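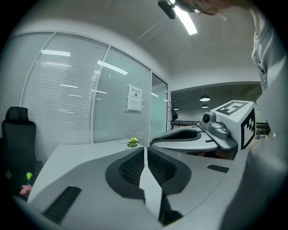
Two hand-held grippers with a marker cube on the one behind, in an office with a long desk.

Home | Notes | Essays | Tools | About

Please, Let Me Scrub Backward

I have a complaint, and it's about playback software. Yes, I know, everyone who works on robot learning wants to talk about the policy, and so do I (buy me a coffee and I'll go on until they stack the chairs). But most of my working day goes into looking at recordings of people moving grippers through the air, and the program I look at them in was clearly written by somebody who only ever pressed play.

We use a viewer called Kahraman. It came bundled with the Flukis tracking package, we picked it because it opened our files on the first try, and two years later it's so tangled up with our scripts that pulling it out would cost me a month. It draws lovely trajectories! Smooth colored ribbons, one per hand, with a little glow on them. I've put them on slides. People ooh.

What it can't do is go backward. You can jump to a timestamp, and you can play forward from there, and that's it. So when the left-hand pose hops sideways in the middle of a take, I guess a time, jump, watch, overshoot, guess again. Back in November I spent an entire afternoon this way on a batch of 49 takes, and at the end of it I had 32 I trusted and a headache.

Now, what was wrong with the others? Mostly time. Each hand has its own stream, and ours had drifted apart just enough that the right hand seemed to react before the left one had done anything. Each ribbon was perfectly smooth taken alone. You only notice when you lay them against the video and creep along frame by frame, back and forth over the same half second, which of course is the very thing Kahraman won't let you do.
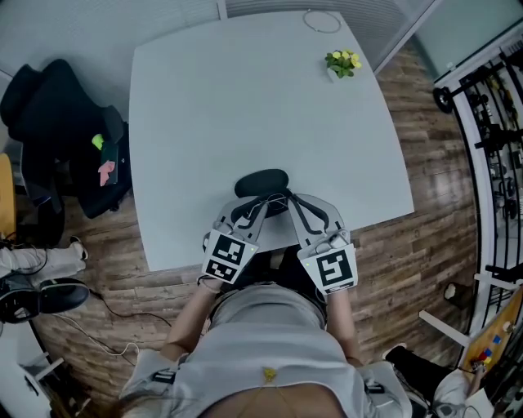

And two hands are so much harder than one, in a way that the software people I talk to keep waving off. With one gripper, a small constant delay is annoying but you can live with it, you shift the whole thing over and get on with lunch. With two, the thing you're trying to teach is often the timing between them: who holds, who lets go, who waits. Get that wrong by a few frames and you're teaching a handoff where the object hangs in midair for a moment with no fingers on it. The planner downstream will happily learn that. It doesn't know any better.

The usual answer is to automate the check. Fine, I'm for it! I wrote one myself. It flags jumps in position, missing markers, and streams that don't start together, and it's called Drarnell because I let the name generator choose. It catches plenty. But every rule in it is there because I once sat and stared at a bad take until I understood it, and I can't write the next rule without staring at the next bad take. A good viewer is where the checks come from. If looking is slow and irritating, people look less, the checks stop growing, and then you find out in training, when it's expensive.

I did try Tredbridge for a few weeks. It scrubs beautifully in both directions, the arrow keys work, and it puts the two streams one above the other with the offset printed between them. It also takes forever to load a long take and forgets your window layout each time you close it. I'd still switch tomorrow if my scripts would come along.

So if you're building one of these things, do the boring parts first. Arrow keys. Backward. A slider that stays where I drop it. Let me nudge one stream against the other and save the nudge with the file, so that I don't end up with a text document full of offsets on my desktop (I have one, it's long, and I'm a bit scared of it). The ribbons can wait for the next version.

Contact | Copyright, all rights reserved | Back to top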